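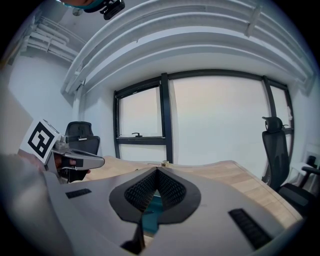
Dexter Saludo
Writer, putterer, owner of too many small screws
Posted 1/28/14

So the desk is finally in! I've been going on about it since December and a few of you have been emailing to ask whether I gave up and went back to the card table. I did not. (I came close.)

Quick recap for anybody who missed the earlier posts. When we moved to the Jindmont place I got the front room with the big window, and I swore I'd stop working off a folding table with a wobble in it. I spent weeks looking at desks online and hating all of them. Everything was either a glass slab on legs or one of those giant executive things that looks like it should come with a secretary. Then my sister sent me a link to a little shop called Magbanua that does tabletops in wavy shapes, and that was pretty much the end of the search. It's light wood, made of glued strips in different shades from pale to kind of honey, and the edge curves in and out like somebody drew it without lifting the pencil. I love it. My brother-in-law says it looks like a puddle. He's entitled to his opinion.

The top was $885, and before you write to me about it, yes, I know. I sold the old bike and the drum kit. The drum kit hurt less than I expected.

Delivery was its own adventure. They said 30 minutes' notice and I got a phone call from the driveway. The two guys had it up the steps before I'd found my shoes, and then we all stood in the hallway looking at the doorway to the front room, and then at the desk, and then at the doorway again. A wavy edge does not pivot like a straight one! We went in on the diagonal, backed out, took the door off its hinges, and went in again. There's a small ding in the door frame now that I've been meaning to fill. It can wait for spring.

What I've learned about living with a curvy desk: you end up with a spot. With a straight desk I always just plunked the chair in the middle, but with this one you slide along until one of the inward curves fits your stomach, and then you're home. Mine is on the side by the oval slot. I tried the other side for a couple of days and kept bumping my elbow, so I moved back.

Speaking of the slots. There are oval cutouts in the top, and I have gotten more questions about those than about anything else in this house. I call them handles, since you can get a hand through there when you're moving the thing, and I'm hoping they'll be good for cables too once I get organized. Right now my cables are a disgrace. I bought a bag of those hook-and-loop ties and used exactly one of them, on the bag.

Then there was the sitting situation. I'd been on a kitchen chair for years and my back had started filing complaints. I was going to buy one decent chair and call it a day, but Lurneck had a clearance going at $285 for two if you took the pair, and I'm a sucker for a pair. They're black mesh with a headrest, which I thought was silly until about the second afternoon, when I leaned back to think about a paragraph and woke up at four. Having two turns out to be a great thing for company. People wander in with their coffee and sit down now, where before they'd hover in the door for a minute and leave. I'm not sure that's helping my word count, but it's nice.

Putting the chairs together was fine until the armrests. The instructions (one sheet, no words, a little cartoon man who looks very pleased with himself) show a bolt going in from underneath, and I had it going in from the side for a good long while. If your armrest wiggles, check that before you decide the chair is defective and write a snippy email to customer service. I would like to apologize to the woman at Lurneck who answered mine. She was very kind about it.
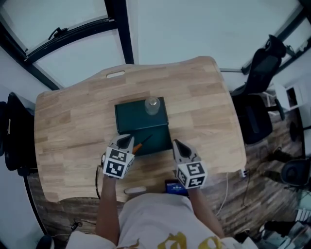 Anyway, that whole business with the armrests is what got me onto the subject of small stuff, and how you keep a desk from turning into a landfill by the end of the first week. I've had desks before. I know how I am. I set down one receipt "for now" and by Saturday there's a drift.

My big idea this time is the box rule. One box with a lid, on the desk, and whatever little thing I'm not using goes in it or leaves the room. I went with a dark green one, sort of a teal, because it looks good against the light wood and I figured if I liked looking at it I'd be more likely to use it. So far so good! The lid matters more than I would have guessed. An open tray just becomes a place where things pile up, and then you're digging through the pile for a stamp. A lid makes you decide. It also gives you a flat place on top, and of course I immediately started setting things there, so the rule now has an amendment: one item on the lid, max. The little glass jar with the silver cap has held that position for a while now and I see no challengers.

What doesn't go in the box:

Anything with a cord. I tried. It springs out at you.

Food. I shouldn't have to write this one down, but I know my household.

Mail. Mail gets opened standing up, over the recycling, or it doesn't come in the room.

Phones are a gray area. I keep saying I'm going to leave mine in the kitchen while I work and I keep not doing it.

I also want to put in a word for leaving the middle of the desk alone. My old setup had everything shoved in front of me with a sort of clearing the size of a sandwich. With the big top I push stuff out toward the curves and leave the center for whatever I'm doing at the moment, whether it's typing or gluing a mug handle back on. (Third time for that mug. It's a good mug.)

For cleaning, I'm using the Skoson wood soap that came recommended by the shop, a capful in warm water, wiped along the strips and dried right away with an old T-shirt. I did the entire top on Sunday and the grain came up beautifully. I do not recommend the orange-scented spray I used the week before, which left a haze that took me an evening to get off and made the whole room smell like a rental car.

A couple of you asked about light. The desk runs across in front of the window, and I went back and forth on that, because everyone tells you to put it sideways so you don't get glare. I tried sideways. I felt like I was in detention. Facing the window I get the maple and the neighbor's dog and the mail truck, and in the late afternoon I just pull the shade halfway and squint for a bit.

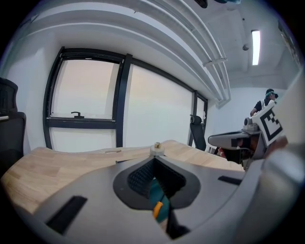 The tabletop with the long strips showing. I could look at that grain all day.

Still on the list: a proper lamp, something to stop the chairs from rolling when I get up (they drift on that dark floor like a couple of shopping carts), and a shelf for the overflow that currently lives in a laundry basket in the hall closet. I'm also supposed to be finishing a 3,000 word piece on community gardens, and I've rearranged the contents of one green box instead. Four times.

If anyone has a good fix for chair casters on a wood floor, leave it in the comments. I've heard rug, I've heard rubber cups, and my dad says tennis balls, but my dad says tennis balls for everything.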